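Creating a Tallby project from a template

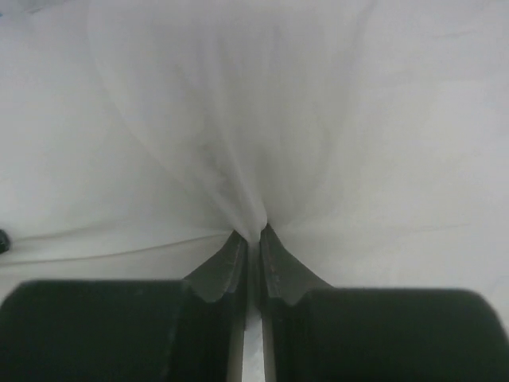

White cloth gathered to a single point.

Tallby needs Node and an empty directory. Run npm create tallby inside it and pick a template when prompted. The "long" template adds routing and a mock server; "basic" has neither.

Install the dependencies, then start the dev server with npm run dev. It listens on port 3838. To use another port, set PORT in the .env file and restart.

If the shell reports "command not found", add the npm global bin path to PATH and open a new terminal.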